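Section 3. Setting Up the Hall for an Event

These steps apply to hirers of the Main Hall at Wattimena Barn. The hall holds up to 236 guests seated. Hirers using the Melon Room only can skip to Section 4.

1. Collect the keys from the Skidgate entrance and sign the hire sheet.
2. Unlock both sets of double doors and hook them back against the wall.
3. Switch on the main lights at the panel beside the bar. The deck lights are on a separate switch.
4. Set the thermostat. In February, allow two hours for the hall to warm up.

Note: The heating turns off at midnight and cannot be reset from the panel.

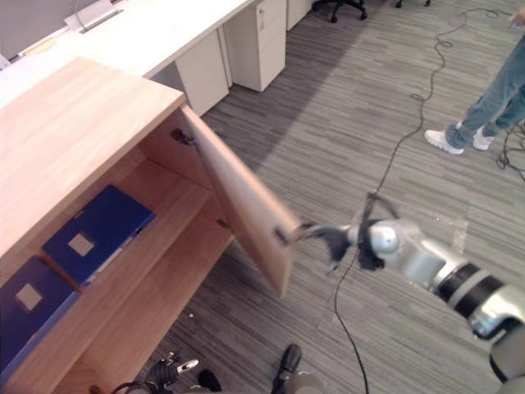 Cabinet with the right-hand door open. Binders are on the flat surfaces inside.

5. Unfold the tables with the legs facing up, lock each leg, then turn the table over. This takes two people.
6. Leave a clear aisle of at least three feet to every exit.
7. Hang decorations from the beam hooks only. Nails, staples and tape are not allowed on the posts.

Caution: Do not drag tables across the dance floor. Damage is charged against the deposit.

Caution: Open flames are not permitted in the hall or on the deck.

For sound system setup, see the Bistedetti mixer sheet in Section 5.

Revised 08/07/2023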